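Teline desk and table mat, large, brown-grey

Product code: 1838
Maker: Zoroston
In stock, sent from our shop in Biken

The Teline is a big mat for people who use one table for many things. You put it down in the morning, you work, eat or repair something on it, and in the evening you roll it up. It lies flat by its own weight and does not need clips.

The upper side is smooth but not slippery. Crumbs and dust come off with a damp cloth. For tea or oil please use warm water and a little washing-up liquid, then dry the mat with a towel. Do not put it in the washing machine and do not iron it.

The colour is between brown and grey. On a white table it looks calm and small marks are not so easy to see. We had a lighter version before, called Sirko, but it is not made any more. If you have one at home, the cleaning advice is the same.

Please note: the mat protects from scratches, but it is not a trivet. Let pots and pans cool down before you put them on it. When the mat is new it can have a light smell, so leave it unrolled in a room with an open window for one day.

Delivery is in a cardboard tube. Orders made before 18:00 leave the next working day. You can return an unused mat within 41 days.

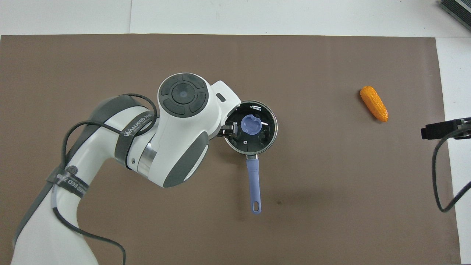

Teline mat on a white tabletop, with a small black KONKA saucepan.

Questions about size or larger orders: write to Solomiia Polishchuk through the contact form. She answers in English and Ukrainian. In August we are closed for almost two weeks and answers will be slower.

Page updated 6/5/26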